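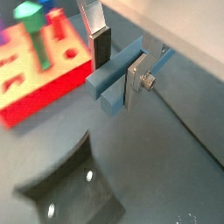

Toy and Play Equipment Check, Toddler Room

Centre: Pevside Early Learning
Room: Otell Room (toddlers)
Checked by: Cleiton Fagundes
Date: 23rd September
Last full check: June

Mark each line OK, FIX or REMOVE. Write a comment for anything that is not OK, and for anything the next person should look at again. Items marked REMOVE go in the locked cupboard the same day, not back on the shelf.

1. Shape sorters and posting boxes

1.1 Box walls free of cracks and splits — OK
Comment: The red sorter with the pale yellow top is sound on all sides. Pressed each wall with a thumb and no give anywhere.

1.2 Top fits firmly and can't be lifted by a child — OK
Comment: The top on the red box was loose in June and was refitted. Still tight. Check again next time.

1.3 Edges of the cut-outs smooth to the touch — FIX
Comment: Run a finger around the inside of every opening, including the round hole and the arch. There is a slight burr on the inner edge of the long slot. It won't cut skin but it catches on a cotton ball. Sand lightly and wipe out the dust.

1.4 Finger entrapment — OK
Comment: Tested all openings with the finger probe from the inspection kit. Nothing held it.

1.5 Pegs go in and come out without force — OK
Comment: The green hexagonal peg is long enough to stand up above the top while it is in the box, so small hands can pull it out again. Keep an eye on children leaning over it. Sorter stays on a low table or on the mat, never on the floor beside the climbing frame.

1.6 All pieces present — FIX
Comment: One piece short against the contents card. Look under the book corner shelving before ordering. If it doesn't turn up, Trendstead sells single pieces and there is no need to buy another set.

2. Loose blocks and small pieces

2.1 Every loose piece tested in the small parts cylinder — REMOVE
Comment: Two wooden beads from the preschool room had got into the block tub. Both fit in the cylinder. Returned to preschool. Please empty the tub fully at pack-up and don't tip one tub into another.

2.2 Corners and ends not chipped — OK
Comment: The dark blue bar with the forked end gets dropped more than the others, so look closely at the two square ends and down the groove between them. No chips today.

2.3 Grooves and recesses clean — FIX
Comment: Dried playdough in a few of the grooved pieces from the large tub. Soak in warm soapy water and use the soft bottle brush. Don't use a skewer, it scratches the colour.

2.4 Colour not flaking or rubbing off — OK
Comment: Rubbed a damp white cloth on one piece of each colour. Cloth stayed clean.

3. Soft toys and fabric

3.1 Seams closed, no stuffing showing — FIX
Comment: Grey elephant has a small gap under one ear. In the mending basket.

3.2 Eyes and buttons secure — OK

3.3 Washed since last check — OK
Comment: Laundry sheet is signed. Dress-ups were done separately.

4. Ride-ons and push toys

4.1 Wheels turn freely and don't wobble — OK

4.2 Handles tight, end caps in place — REMOVE
Comment: Camargo push cart is missing one end cap and the tube underneath is sharp. Tagged and locked away. The asset number is 223. Replacement caps requested, and it stays out of use until both sides have been done.

5. Shelves, tubs and storage

5.1 Shelving fixed to the wall — OK
Comment: Pulled on each unit at the top. The one beside the sink has a new bracket.

5.2 Heavy items on the bottom shelf — FIX
Comment: The wooden train tub was on the second shelf again. Moved down and the shelf relabelled.

5.3 Tubs without lids that latch on fingers — OK

5.4 Picture labels match what is in the tubs — OK
Comment: Labels on the puzzle shelf are fading but can still be read.

6. Cleaning

6.1 Mouthed toys bucket emptied daily — OK

6.2 Hard toys washed, rinsed and air dried — OK
Comment: Drying rack is a bit small for a full load. Do the sorters and posting boxes first, with the openings facing down, so water doesn't sit inside them overnight.

6.3 Cleaning products out of reach and labelled — OK

Follow-up

Sand the slot on the red sorter — Cleiton, before it goes back in use
Search for the missing piece — room staff
Clean grooved blocks — room staff, at next wash
Mend elephant — mending basket
Caps for push cart 223 — ordered, waiting on delivery

Keep this sheet in the front of the room folder. The June sheet can move to the filing drawer once the follow-up lines are initialled.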